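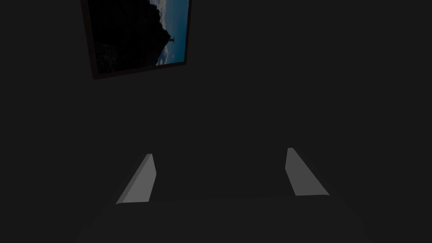
Gripper stays open after a stop, sim AND real arm -- anyone else?

Cluvthorpe Makers Forum > Robot Arms > Faults and Fixes

torquewrench_tess
August 23, 2022
OK, I love this arm to bits, so please read this as a fan with a problem! I've been running the Kemard sim in the evenings and the real Kemard arm at the shop on weekends. View is from the wrist, fingers wide open. That is how it sits after I hit stop and then resume. The close command goes out, the log says "grip OK", and the fingers stay right where they are. Then the arm carries on with the rest of the job as if it had hold of something.
In the sim that's just annoying. On the real arm it happened while it was holding a steel bracket. I hit stop, the fingers let go, and the bracket came down a hand's width from my foot. I'm fine, the floor has a new dent.

bitsandbelts
Glad your foot is OK! Which controller version? I had this on 3 and it went away when I moved to 7. I was so happy that day, I ran the pick and place demo until dinner.

torquewrench_tess
I'm on 7 already, sadly. Zasus plugin for the gripper, everything else stock.

old_solder
Then it's the plugin. Zasus treats "command sent" as "command done". It never reads the finger position back. Look in the gripper settings for "confirm by position" and turn it on. It ships turned off.

bitsandbelts
Ooh, I did not know that setting existed. Trying it tonight.

marmalade_servo
I don't agree that it's only the plugin. The false "grip OK" and the dropped bracket are two separate faults and I think we're mixing them up. A gripper that lets go when you press stop is a hardware choice. Tess, is yours the air version or the electric one?

torquewrench_tess
Electric. It has the spring that pushes the fingers open when power goes.

marmalade_servo
There you go. Stop cuts the power, spring opens the fingers, part falls. No setting will fix that. You want the spring-to-close kit, or a brake on the finger drive.

old_solder
Careful with spring-to-close. If your hand is in there when the power goes, it closes on you and stays closed. I'd much sooner drop a bracket than have a finger stuck. Spring-open is the right default for a shared shop.

marmalade_servo
For a shared shop with light parts, sure. She's lifting steel over her own feet! A brake holds position either way, so it doesn't squeeze any harder and it doesn't let go. I put the Bilgin one on mine in June and I'm thrilled with it. It comes with a hand release too, so you can back the fingers off with the power out.

old_solder
Fair, the hand release changes things. I'd still want to see someone test it with the part held at full reach, low over a foam pad, before trusting it.

gearhound11
Jumping in about the sim side, which is where I spend all my time (so much fun, and cheaper to crash). Try this:
1. Start the job and stop it midway through the close.
2. Before you resume, read the finger position in the side panel.
3. Resume, and watch whether that number changes when the close goes out.
Mine didn't move at all. The resume brought back the arm joints and skipped the gripper, so the close was going to a drive that was still disabled. I added a gripper enable at the top of the resume routine and ran it 9 times without a miss.

torquewrench_tess
GEARHOUND. That was it! The number was frozen on mine too. Added the enable, switched on the position check like old_solder said, and now if I block the close on purpose it throws a fault and the arm waits for me -- beautiful. That's in the sim. I haven't tried the real one yet.

bitsandbelts
Confirm by position works here as well. It did trip once on a really thin washer. I had to loosen the tolerance a bit.

old_solder
Don't loosen it too far or you're back to "grip OK" on thin air. Make a separate tolerance for the washer job.

torquewrench_tess
Good call. For the real arm I'm keeping to foam blocks until a brake is on, and I've taped a line on the floor and moved the stop button to my side of it. Marmalade, does the Bilgin brake fit without taking the wrist cable out?

marmalade_servo
Almost. You need to unclip it at the last joint and there's one screw you'll hate. I'll dig out my notes and post them in the Bilgin thread.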